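Prarkley Residents' Party – Canham branch
Minutes of the branch meeting, March

Chair: Uriel Ibarra
Minutes: Jaanus Lapiņa
Present: 8 members. Apologies were received from two members.

1. Minutes of the last meeting
Accepted with one correction. Under item 4, the word "resigned" is changed to "stepped back from the candidate list".

2. The leader's interview
The chair read out the part of the radio interview in which the party leader said that the local branches "were consulted" on the agreement with the Vasiliauskas group. Several members stated that Canham was not consulted. The chair confirmed that he received the text of the agreement only after it was signed.
A long discussion followed. One view was that we should write openly to the newspaper. Another view was that this would help our opponents before the council election, and the letter should go first to the party office. It was voted to write to the party office – five for, two against, one did not vote.

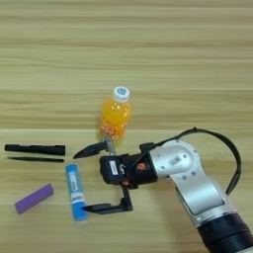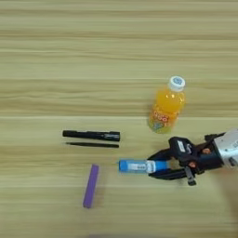
Orange drink on the table.

3. Stadex site
The council will vote again on the sale of the Stadex site. Our two councillors have until now voted in different ways. The branch asks them to meet before the vote and to explain their positions to the members in writing. The chair will pass on this request.

4. Leaflets
200 leaflets remain from the autumn. They still carry the old slogan and the name of the former candidate. It was agreed not to deliver them. New text to be prepared by Jaanus Lapiņa and sent to all members for comments.

5. Other matters
A member asked if the branch may invite the Vasiliauskas group to a public debate. The chair answered that the rules permit it, but the party office must be informed. Moved to the next meeting.

The meeting was closed at 20.40.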